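**Hilo: Elecciones locales en Candonby – ¿alguien más siguió el recuento?**

**marejada_sur**
¡Buenas! Abro hilo porque llevo desde las seis de la mañana pegada al recuento y necesito comentarlo con alguien. Para quien no lo siga: Candonby renovaba su consejo municipal, 29 puestos, y la lista vecinal de Nuseson ha pasado de 2 a 14. ¡Catorce! Es una barbaridad para un grupo que hace cuatro años repartía fotocopias en la puerta del mercado. Me alegro muchísimo, lo digo ya para que nadie me acuse de disimular.

**tintero66**
Enhorabuena, pero catorce de veintinueve no es mayoría. Les falta uno y ese uno va a salir carísimo. El concejal suelto es el de la lista Ó Gríofa, que ya dijo en campaña que no apoyaría el cierre al tráfico del puente viejo. Y el puente era el punto número uno del programa vecinal.

**marejada_sur**
Cierto, lo del puente es un problema. Pero yo leí el programa entero (sí, las 67 páginas, con café) y el cierre va por fases. La primera son solo los fines de semana de verano. Ahí hay margen para sentarse a hablar, ¿no?

**robledal**
Margen hay si quieren. Viví en Candonby bastante tiempo y los plenos eran una delicia, te podías quedar hasta las once de la noche oyendo hablar de una farola. Lo echo de menos y todo. A favor de Nuseson: conocen los barrios calle por calle. En contra: ninguno ha gestionado un presupuesto y el de abril viene con el agujero de la depuradora.

**tintero66**
Eso es lo que me preocupa. El ayuntamiento firmó la obra de la depuradora con Kedano y la segunda fase está sin pagar. ¿De dónde sale ese dinero? En el programa vecinal yo no encontré ni una línea.

**marejada_sur**
Está en el anexo, tintero, al final del todo. Proponen alargar el calendario de pagos. Te puede parecer poco, pero línea hay :)

**tintero66**
Vale, retiro lo de ni una línea. Lo dejo en «una línea optimista».

**pan_con_queso**
Llego con el hilo empezado, ¡qué gusto leer a gente que se lee los anexos! Yo voté Nuseson y estoy feliz, pero no me gustaría que pactaran a cualquier precio. Prefiero que gobiernen en minoría y negocien cada cosa en el pleno, a la vista de todos. El consejo anterior lo traía todo cerrado de casa y así nos fue con la depuradora. 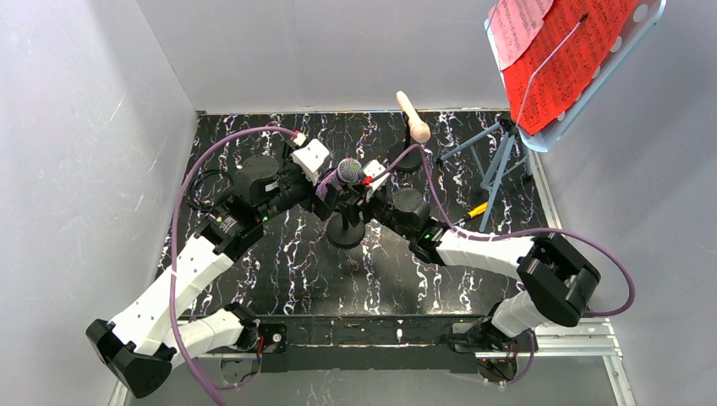 ### Página 2

**robledal**
Gobernar en minoría suena precioso hasta que toca aprobar las tasas, pan_con_queso. Con quince votos enfrente te tumban el presupuesto a la primera y se prorroga el anterior. Lo he visto.

**pan_con_queso**
Pero esos quince no son un bloque – hay tres listas que no se pueden ni ver. Para tumbar algo tendrían que ponerse de acuerdo, y en campaña no coincidieron ni en el horario de la biblioteca.

**robledal**
Para votar que no, siempre coinciden. Ojalá me equivoque, de verdad te lo digo.

**grillo_norte**
Un apunte sobre la participación, que nadie lo ha mencionado: 67 %. ¡En unas municipales! En mi mesa había cola antes de abrir y mucha gente joven. Gobierne quien gobierne, a mí eso me tiene contentísimo.

**marejada_sur**
¡Sí! En la mía igual. ¿Alguien sabe a qué hora es la sesión de constitución? En la web del ayuntamiento sigue saliendo la convocatoria vieja.

**grillo_norte**
A las 10:00, salón grande, entrada libre hasta completar aforo. Yo iré con tiempo, que las sillas de atrás no oyen nada.

**tintero66**
Iré también, aunque sea para protestar por el puente. Guardadme sitio en las de delante.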